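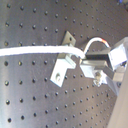

Khoa Mai asked under the first version of this post whether the cable task was trained with 100 demonstrations or 200, so I write it again with the numbers.

We try to repeat the cable routing result from the Gromilen report. The method is simple imitation: a person guides the arm, the policy learns from the wrist view and the joint positions, and then it must pass a white cable through a bracket. The report says 200 demonstrations. We have 100. In 50 test trials our policy finished 31, and the report has a much better rate. Most of our failures come at the bracket, when the cable bends and the policy waits too long.

My question is this. Should I collect the other 100 in the same way, or is it better to collect only corrections, where the person takes over when the policy is going wrong?
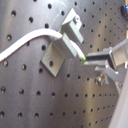
I should add that the bracket stayed in one position for all the demonstrations. For the tests we moved it by up to 5 mm, and I now suspect this explains part of the difference. The authors do not say clearly if they moved theirs.

— Liên Lò

**Ivana Vergara**

Collect corrections, but fix the bracket problem first. If your demonstrations never show it shifted, the policy has no reason to handle a shift. I would do it in this order:

1. Run 50 trials with the bracket exactly where it was in training. Now you know how much you lose from the position alone.
2. Record roughly 50 corrections with the bracket moved a little each time.
3. Train on everything together, and give the corrections more weight. Start with double.

Also, please report the random seeds. With 50 trials the uncertainty is large, and one lucky seed can look like a result.

**Cúc Kim**

more data always helped for us, just get the 200

**Hạnh Đào**

I agree with Ivana about the order. One small thing on the waiting: look at your demonstrations for pauses. In our Garus experiments the operators stopped before the difficult part to think, and the policy learned to stop too — sometimes forever. We removed the frames with almost no motion and trained again. It did not repair everything, but the long waits became rare. Keep a copy of the original files before you cut.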